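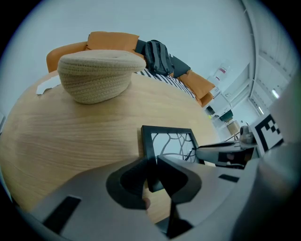
Search this site
Type and press enter

Thursday, December 3, 2020

When I moved to Tamwood in May, I had a bed, two pans and a round table. For many weeks I ate at this table and looked at a wall. I told my sister on the phone that I need nothing more, but it was not true. In the evening a person wants to sit on something soft.

The orange sofa I found in the second-hand hall on Mahawong Street. It cost 120 dollars, and the delivery was 39 more. I wanted a gray one, as everybody has, but the gray one was already sold. The first days I was a little afraid of the color. With the pale wall behind it I like it now very much, and on dark afternoons the room looks warmer than it is.

A striped blanket, black and white, lies over the seat. It is good for the legs when I read. I must say that I still have the bad habit to drop my backpack on the sofa, between the cushions, and then it stays there until the next morning. I have bought a hook from Flusar for it. The hook is still in its bag.

My favorite thing is the crocheted basket on the table. I learned to crochet from a book in my first winter in this country, and I made many ugly things before it. The yarn is cream, from the small shop Nirkudmont, and it must be worked very tight or the sides fall down. Mine folds in a little at the rim. I tried to correct it two times and then I left it so. I keep in it letters, keys and the tape measure, which I always lose.

The frame with the gray curved lines has no place yet. I like the drawing, it makes me think of branches in February. I would like to hang it over the sofa, but my landlord wants no nails, and the sticky strips I do not trust. If you have used such strips on a painted wall, please write me in the comments how they hold, and if the paint stays on when you take them off.

Next week I want to wash the cushion covers, first the orange ones, in cold water.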